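Kudora hand grippers: build gallery

Posted by Lenni Oksanen, July 10, 2019
Filed under: Home builds, Grippers, Workshop

Kudora is a pair of hand-held grippers built in the shared workshop at Lappalainen and finished off at home. You hold one in each hand and do ordinary jobs with them, and the recorded movements go to the small arm that Reijo Saarinen is putting together on the next bench. The arm has its own page. The grippers are covered here, in the order the parts were made.

Most of the printing was done in December. The rest has been fitted in on evenings when the bench was free.

Jaws

The jaws are printed in halves and glued. The first set was straight, copied from a pair of kitchen tongs, and it pushed round objects out of the end as it closed. Jolán Fekete redrew them with a curve. They take longer to print and need support under the bend, but they hold a cup or a bottle neck without much squeezing.

If you print your own, lay them on their sides. Ours snapped along the layers when we printed them upright.

Handles

The handle is a plain grip with a trigger. We made it in two sizes and everybody ended up using the smaller one. The trigger pulls a cord over a pulley, and a spring opens the jaws again. The spring came out of a box of mixed ones and I don't have a part number for it. Anything that closes with two fingers and opens on its own will do.

Smooth the inside of the trigger slot with a file before you put the cord in. I didn't, and the first cord frayed through after 29 pulls.

Marker cubes

Each gripper carries a white cube with black square markers on its faces. The camera works out from the markers where the gripper is and which way it is turned. The patterns are printed on matt sticker paper. Glossy paper gave trouble under the workshop lights.

Ayten Öztürkmen cut the stickers and put them on. Her method was to stick one face, leave it under a book overnight, and do the next face the following day. It was slow but there are no bubbles. Keep a note of which pattern goes on which face and which hand. We had left and right swapped for a while and the arm copied everything as if in a mirror.

Wiring

One board per gripper, powered down the cable. We tried a battery and went back to cable when the handle got too heavy at the top. The cable needs to be long enough that you can turn round, and it should leave the handle at the bottom, where it pulls least on your wrist. Leave a loop of slack inside before you close the case.

There is a small green indicator light on the unit. Reijo Laaksonen soldered the boards and also redid two joints that I had done.

Jaw pads

The pads were cut from a sheet of Drolier rubber, 2 mm thick. It grips smooth plastic well but picks up dust. Wipe it with a damp cloth. Washing-up liquid leaves a film, so rinse it properly if you use any.

Bench test

We wrote a short program that opens and closes the trigger with a servo and left it running. The target was 2,000 cycles. The left gripper got there. The right one stopped at 672 with a cracked pulley, and the replacement pulley is thicker by one wall. It has since done 1,000 and we stopped there to get on with other things.

Trying them by hand

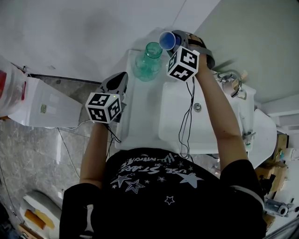

Reading time: 4 minutes

Both grippers in use over the bathroom sink, with the blue plastic cup in the right-hand one. The green-tinted jar is standing on the back ledge between them.

A cup is harder than it sounds. The curved fingers go round it easily enough, but thin plastic gives when you squeeze, and you have to learn how little trigger is needed. After a few evenings it becomes a habit. Jars are easier on the hand and harder on the nerves, and I would start with plastic.

The strap goes round the back of the hand and wrist. Do it up before you plug in, as it is awkward with one hand already full. Mind the cables too. They hang down in front of you and will catch on a tap if you let them.

Still to do

A shorter trigger pull on the left gripper.

Cable clips for the sleeve. Jolán has a drawing but it hasn't been printed yet.

A second set of cubes, kept in a drawer, for when the stickers get scuffed.

Getting the arm to hold a cup the same way. Saarinen has the shoulder and elbow moving and is waiting for a wrist bearing from Grinatis.

Files

The drawings for the curved jaws, the small handle and the thicker pulley are in the shared folder at the workshop. Ask me or Ayten for access. The large handle has been taken out of the folder, but I still have a copy if you have big hands and want to try it.

Previous gallery: Shelf brackets and cable tray
Next gallery: Arm, shoulder joint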